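Teaching a robot to find the door, one made-up flat at a time

I've been following the navigation people at Munder since they moved into the old print works, and last month they finally let me sit in on a morning of testing. I went home with a sore back from their chairs and a head full of doorways.

The short version is that they've found a cheaper way to teach a home robot to get from one room to the next. Their software, which they call Wasen, learns entirely in simulated flats, and the new bit is in how it picks which flats to practise in. The usual way is to throw thousands of random rooms at the thing and hope. Wasen keeps a running list of the spots where it was least sure of itself and goes back to those first – a narrow gap, a long plain wall, a chair leg half in the way.

Imke Schwerdtfeger, who leads the work, told me plain walls were the worst of the lot. "We all expected clutter to be the trouble," she said. "But give it a big smooth wall with the same colour floor, and it has very little to hold on to. It doesn't know if it's a metre away or three."
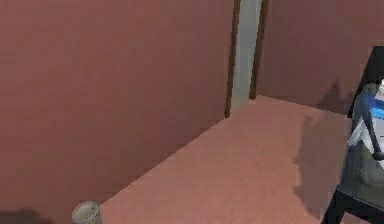 So they built a test set full of that sort of thing, with 146 simulated rooms that the software hadn't met in training. Some have open doorways at odd angles, some have furniture shadows that fall over the floor and look a bit like obstacles, and a few are just mean (her word, and she looked rather pleased about it!). Each run starts with the robot dropped somewhere in a room and told to leave by the door without touching anything.

With the new way of choosing practice rooms, Wasen got as good as their older version in 30 hours of training. The older one had needed three times that. Imke was careful to say this is all in simulation so far, and that matching an old score faster isn't the same as beating it. When they let the new one carry on training it did pull ahead, though by less than she'd hoped, and mostly in the rooms with narrow gaps.

I asked about shadows, as I'd watched one run where it stopped dead for ages before setting off again. She thinks it still treats soft, dark patches on the floor as something solid. They've tried changing the lights between runs and that helped a bit. One of the team wants to drop shadows from training altogether for a while and bring them back later, and there was a fairly lively chat about that over the biscuits.

The next step is the Becerra, their own wheeled base, which will get the same software and a real corridor to try it in. That's pencilled in for August. I've asked to come back for it, and I'm bringing a cushion.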